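Skallel Household Tasks Project
Progress report to the Trerka program office, work package 3: refrigerator tasks
Prepared by Rahel Camenzind, reviewed by Damian Aigner
Apr 12, 2023

1. Status

Work package 3 is on schedule for simulation and behind schedule for hardware. The simulated kitchen is in use for all refrigerator tasks. The physical test kitchen at Wakalham is not ready, and no hardware results are reported for this period.

The question set by the program office was whether a single general-purpose arm can put away and take out food in an ordinary kitchen without changes to the kitchen. Our answer at this stage is a qualified no. The arm can do parts of the job under known conditions. It cannot yet be given the job.

2. Work carried out

The refrigerator model was rebuilt in March. The earlier version had a fixed open door and a single shelf, and the policies trained on it learned paths that no real door would permit. The new model has a hinged door with bins, shelves and a drawer. Door angle, shelf contents and arm start pose are set at random for each trial.

Training used 4,000 simulated episodes. Evaluation used 200 trials that were held out from training, with a time limit of 42 seconds per trial. The chore under test was retrieval: reach into the open refrigerator, take the named food item and withdraw without touching the door.

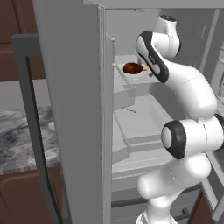 Figure 1. Simulated kitchen, arm reaching into the open refrigerator beside a bowl of food.

3. Results

Retrieval was completed within the time limit in 53 percent of evaluation trials. The target for this milestone was 50 percent, so the milestone is met. We would not recommend reading more into the figure than that. A person would be expected to succeed every time, and in far less time.

Failures fall into two main groups. The larger group is contact with the door or a door bin during entry. The planner treats the door as a fixed obstacle at the angle first observed, and a small error in that angle is enough to cause a collision. The second group is grasp failure on smooth, rounded food. The gripper closes on the item, the item turns, and the grasp is lost on lift – sometimes with the dish pushed toward the back of the shelf. A few remaining trials ran out of time with the arm in a valid position but making no progress.

Objects close to the hinge side remain the hardest case.

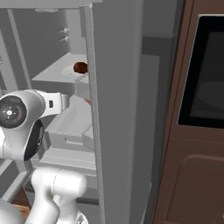 A camera placed to the side loses part of the shelf behind the door edge, and the policy then has to act on an incomplete outline of the dish. Adding a second viewpoint reduced this problem in informal runs. It has not been evaluated under the full protocol and is not included in the results above.

4. Limits of the simulation

Three conditions are missing from the model and will matter on hardware. Food does not deform. Liquids are not represented, so a bowl can be tilted without penalty. Friction is uniform across each surface, and condensation is ignored. We expect the completion rate to fall when the policy is moved to the physical arm, and we have no sound basis for estimating by how much.

5. Hardware

The refrigerator for Wakalham has been delivered. The mounting base ordered from Imhof was returned because the bolt pattern did not match the drawing. A replacement is on order. Until it is installed, the arm cannot be fixed at the correct height, and reach tests at any other height would have to be repeated.

6. Next period

Planned work is as follows.
Track door angle continuously during the reach (Camenzind).
Run the full evaluation with two camera viewpoints (Camenzind).
Add a tilt limit for bowls and other open dishes (Aigner).
Install the mounting base and repeat the reach tests (Aigner).

Placing items back on the shelf was due to start in this period. We request that it be moved to the next one. Placement depends on the same door tracking as retrieval, and starting it earlier would mean training it twice.

7. Budget

Spending is within the approved amount. Unspent hardware funds have been carried forward against the Imhof order. No additional funding is requested.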